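August, nearly midnight

I should sleep but my head is still full of cloth, so I write. My teacher of English told me once that a diary is the best exercise because the only person who corrects you is yourself, one year later, with shame. We will see.

Today was the fifth evening of the folding project. I want to put down how it goes, because on the first evening I was sure I would stop, and now I am the one who stays the longest.

The task sounds like nothing. Our student group at Brumbridge must deliver 2,000 recordings of a person folding clothes with the two hand grippers, one in the left hand and one in the right. From these recordings the arm in the lab, which we call Rotich, must learn to fold by itself before the competition in Waltska. Our group has 18 students, but for the folding only five of us signed up. The others prefer to write code. I also prefer to write code, to be sincere, but my code in the spring was not so good and I wanted to be useful in some other way.

The first thing I learned is that I do not know how to fold. I have folded T-shirts since I was seven years old, in my grandmother's kitchen, and I never thought about it. With the fingers you feel where the edge is. With the gripper you feel only the handle in your palm and a small resistance when the jaws close, and it is the same resistance if you hold one layer or two layers or a bit of the blanket. The blanket is my biggest enemy. I close on the hem, I lift, very proud, and the blanket comes up also, like a tent. Then I must open, go back and take the cloth closer to the surface but more flat, with the wrist turned a little to the outside.

Abelardo Inga, who leads our group, said we should not throw away these bad tries. If we correct ourselves in a calm way, the recording stays, and Rotich learns how to correct itself too. But if we say a bad word and pull with anger, we must start again. I had to start again many times on the second evening.

Black clothes are the most difficult. On a light shirt you see the wrinkle and the shadow of the wrinkle, and you know where is the sleeve and where is the body. On black everything is one lake. Abelardo wants many black pieces exactly for this reason, because last year the arm took a black sweater for a hole and refused to touch it. Everybody laughed then. Tonight, after one hour of black cloth, I felt some sympathy for the arm.

We also do not fold in the lab any more. The first recordings were all on the same gray table, and Brukum (this is the program that checks our files; I don't know who chose the name) gave them a very low score for variety. So now we fold at home, on beds, on sofas, on anything with a pattern, and we are allowed to leave the usual things lying there. My mother would not believe that I receive credit points for a bed which is not tidy.

My own rhythm now is this: spread the cloth, breathe, left hand first, right hand comes after. I tried to move both hands together as Abelardo does, and it looks beautiful when he does it, like he is playing piano. When I do it the grippers knock one against the other and I lose both corners. So I go slowly, one and then the other. He says slow is allowed. Only stopping is a problem, because in long pauses the arm learns to wait, and then it waits forever.

When I came to the last piece this evening my right hand was so tired that the thumb was shaking. I must ask if someone has a softer handle. I must also cut my nails, they press in the palm.

Abelardo sent the count to the group before dinner. We have 2,192 recordings, so more than we promised, but he did not let us celebrate. Brukum still has to check the last two evenings, and on the first evening it refused many of mine. I think I can guess which ones. If too many fall out again, we continue next week, and he already asked who has a different blanket at home. I wrote that I have one with stripes. Afterwards I was a little angry with myself, but also I wanted to.

Tomorrow: charge both grippers, wash the shirts (they smell of my bed now), answer to my sister, who wrote me two times and thinks I am ill.

I put here one picture from the recordings, to remember how it looks from the side of the gripper.

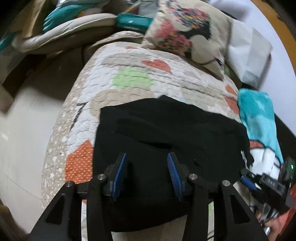

Black cloth on the patterned quilt, jaws still open.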